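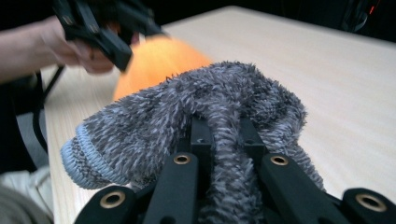

Budgeting for the Hand Before the Arm

When the Morkville textile services cooperative began planning its first automated sorting line, the capital request listed 51 items. The robot arms took up the first page. Hand-held grippers, used by staff to record how soft goods are picked up and folded, appeared near the end under general supplies.

That order has since been reversed. Under the revised plan, the cooperative will buy 60 grippers through its supplier, Farnen, before any arm is ordered. Socks and other knitted items are difficult to grasp in a consistent way, and planners now require a full season of recorded handling before larger sums are released.

Buyers at the Galinel plant, which follows the same schedule, advise that the purchase price be treated as a starting figure. Their budget sets aside 227 hours of paid operator time for the opening phase, along with spare fingers, cables, data storage and tables of a suitable height. Training is carried on a separate line.

Quotations for the arms will be opened in May. Goel, the third site in the program, has asked that each bid state delivery time and service terms in writing.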